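Clunditance Community Workshop - Furniture Renewal
Progress report to the Gemico Fund
Friday, October 27, 2023

Work under the second payment went mainly to the tabletops. Of the 3,226 dollars released in May, the larger part was spent on sanding supplies and clear finish from Agudelo, and the rest on replacement hardware for the folding legs. Receipts are attached as Annex 2.

The light-colored tops were kept and refinished. Darker stain was considered and dropped at the planning stage. Each top was sanded along the grain, wiped down, and given 2 coats of clear finish with a full night between them. The finish specified is smooth with a slight gloss, and the grain is meant to stay visible through it.

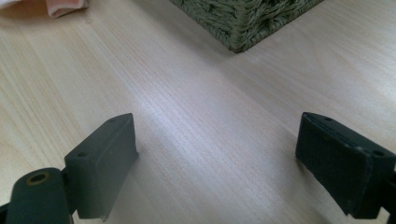

Manolis Lambrakis objected to the gloss in his comments on the draft of this report. He wrote that under the ceiling lights the glare makes reading at the tables tiring, and asked that a matte product be tried on at least one top before the rest of the budget is committed.

The point is accepted. A matte sample from the same supplier has been ordered and will be applied to one table in the Grakonus room. If users prefer it, the remaining tops will get the matte finish at no added cost - the two products are priced the same.

Outstanding items:
Leg hardware for 4 tables, on back order.
Edge repairs on the older tops, not started.
Care sheet for room users, in draft.

The final payment request will follow within 60 days.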